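Gripper and Camera Evaluation - Working Group Minutes

Location: Hatthorpe, ground floor test area
Month: September
Start: 2:00 p.m.
Chair: Elie Shboul
Represented: Nemden (hardware), Daher (controllers), Hatthorpe test staff

1. Minutes of the previous meeting

Accepted with one correction. Item 4 gave the camera mount as belonging to the left unit of the hand-held pair. It should read right unit.

2. Actions carried over

Firmware on the Daher controller was updated before the current round. The release notes have been placed in the shared folder. Closed.

The replacement finger pads are still with the supplier. Nemden to confirm a delivery date. Open.

The written procedure for resetting the towel between trials was circulated. Two comments received, both on wording. Closed.

3. Hand-held grippers, towel task

The chair reported on the comparison of the two hand-held grippers. Each was used for 30 trials of the same task: pick up a folded towel from the cloth, move it to a marked position, and release it. Trials were split between two operators, who changed over halfway.

The left unit completed 27 trials without a regrasp. The right unit completed 24. Most failures on both units were of one kind - the fingers closed on the top layer only and the towel opened as it was lifted. Operators were asked to approach at a lower angle for the second half, and fewer failures were logged after that.

Nemden asked whether the difference between units could be put down to the added weight of the camera on the right one. The chair said the data did not settle this. The units would need to be run again with a dummy weight on the left.
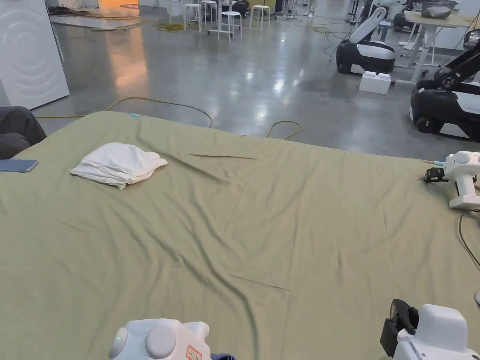 Fig. 1. Work surface with green sheet, folded towel and the two hand-held grippers; third gripper at right.

4. Work surface

The green sheet was chosen for contrast against white parts and white towels. Test staff reported that it creases when a gripper drags across it, and that the creases produce false edges in the segmentation output. Taping the corners helped for a short time only.

Options discussed were a heavier cloth of the same color, a rubber mat, and clamping along the far side. The mat was thought to change the friction too much for results to be compared with earlier rounds. Agreed to try the heavier cloth first and to keep the present sheet for one more round as a control.

It was also agreed that phones and personal items should be kept off the sheet during recorded trials. Staff to add this to the procedure.

5. Camera placement

Two positions were compared: the head camera alone, and the head camera with the side-mounted gripper camera. With the head camera alone, the fingertips were hidden by the body of the gripper during the last part of the approach. The side-mounted camera gave a usable view of the fingertips down to contact.

The clamp on the side mount slipped once and the extrinsic calibration had to be repeated, which took 30 minutes. Nemden offered a keyed version of the clamp. Accepted for trial.

6. Controllers

Daher and Trumeo controllers were run on the same recorded trajectories. Position tracking was close enough that the group did not wish to separate them on that measure. The Trumeo unit held grip force more evenly at low settings. The Daher unit recovered faster after a dropped connection.

Logging rates differ. The Daher unit writes at 30 Hz by default and the Trumeo unit at a higher rate, so the logs were resampled before comparison. The chair asked that both be set to the same rate at source next time. Daher noted that this needs a configuration file and not a firmware change.

7. Floor area and cabling

Test staff raised the cables on the floor beyond the work surface. Routes are to be kept clear of the mobile bases. Overhead ramps were considered and put aside on cost. Low-profile covers to be priced.

8. Actions

Nemden: delivery date for finger pads; keyed clamp; dummy weight for left unit.
Daher: configuration file for matched logging rate.
Test staff: heavier cloth; procedure update; price for cable covers.
E. Shboul: repeat of item 3 with dummy weight, same trial count per unit.

9. Next meeting

After the repeat trials are complete. Chair to circulate a time.

Meeting closed 3:25 p.m.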